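Turf Laboratory Notebook, Lotunstead Football Ground
January, entry begun 8:10 a.m.

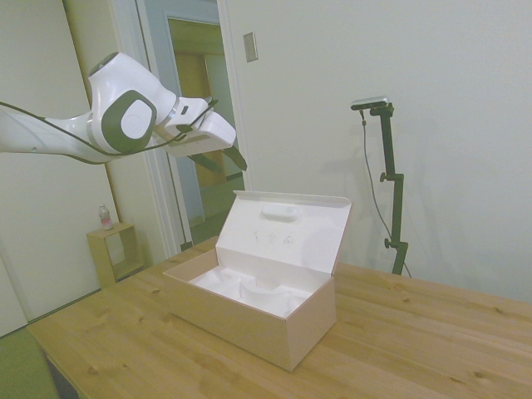
Open box on the wooden table.

Subject: ball rebound and surface hardness ahead of the home leg against Allville.

Present: G. Eder, E. Erdem. Readings were taken at the north goal area, the center circle and the south goal area. Each position received five drops with the standard match ball, released from the fixed stand. Ball pressure was checked before the first drop and again after the last.

The north goal area remains the softest part of the field. Rebound there was low and uneven, with two of the five drops kicking off to the side. The goalkeeping staff had reported the same during training. The center circle and the south end were within the club limits.

Mr. Erdem repeated the north series six paces farther out and obtained normal values. The weak patch therefore appears to be confined to the goal mouth, where the new sod was laid after the Seixas match. Root depth at that spot was around 10 mm, well short of what is wanted for a cup tie.

Action: lamps to stay over the north goal mouth overnight. No warm-up drills inside that penalty area until further notice - Ms. Herrera has informed the coaching staff. The Gitance roller is not to be used on the new sod.

Outstanding: the second hardness meter read high on the test block and has been set aside for calibration. Values from it are struck out on the previous page.

Next readings at 4 p.m., same positions, B. Vương to record.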